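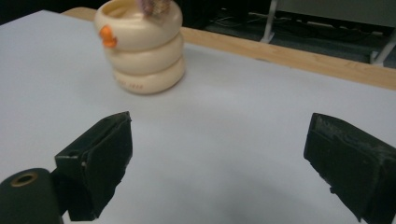 Ring stacker with no center post, how do I clean the inside and stop it tipping?

Posted by Augustina Odoi, March 2026

My daughter was handed down a ring stacker and I can't find any instructions for it. There is no post up the middle like the one I had as a kid. The rings just pile on top of each other. They are cream plastic, shiny, with puffy sides, and the top one is open in the center like a small bowl, with an orange duck on the side of it. The lowest ring in the pile has some small reddish-brown lettering on the front that I can't make out, so I don't know the brand. My sister thinks it could be a Plurberg but she isn't sure.

Two problems. First, the insides of the rings get a film that I can't reach with a cloth. It went through a daycare before it came to us, so I want it properly clean. Second, the pile leans. I put a smooth white board over our wood table so she has a flat place to play, and it still leans to one side. Once she touches it the whole thing goes over, and she gets upset and quits. She is 14 months. Is there a right order for the rings, or is it missing a piece?

I paid nothing for it, so I don't want to spend much fixing it.

Barrett Gallagher

Can't tell you the brand, but we had a postless stacker for both of our kids and I cleaned it every couple of weeks.

Fill a dishpan with warm water and a squirt of regular dish soap. Let the rings sit ten minutes, then go around the inside with a bottle brush. A soft toothbrush gets into the corners, and also around the duck where it meets the ring. Don't use the scratchy side of a sponge. It takes the shine off glossy plastic and after that it holds dirt worse. Rinse well and stand them on edge on a towel overnight.

Check for a pinhole or a seam that has opened up. Hold each ring by your ear and shake it. If you hear water moving, it got inside the wall of the ring, and I would throw that one out. You can't dry it and you can't see what grows in there.

I would skip the dishwasher unless you find a mark that says it's okay. One of ours came out slightly oval and never sat flat again.

For the lean, take the pile apart and set each ring on the board by itself. Press on one side, then the other. If one rocks, try it upside down. If it still rocks, make it the top one. Then try turning each ring a quarter turn on the one below until they settle. Anything stuck on one side pulls that way a little, so check which way yours leans compared to where the duck is.

Kofi Quaye

put a post in it. dowel and a block of wood, sand the ends. done

Ekua Dogbe

Please don't do the dowel for a 14 month old. She will be pulling up and falling over right next to it, and a stiff wooden post standing on a table is a bad thing to land on.

I would let it lean. At that age mine only wanted to knock the pile down anyway. Start her with two rings and add another when she asks for it. Ours got used as a bowl for blocks more than as a stacker.

Give the duck a good tug before she has it, and do it again every time you wash it. If it moves at all, put that ring away.

Augustina Odoi

Thank you. No water in any of them. The bottom one rocks a little, so I'm going to try it upside down tonight. Leaving out the dowel.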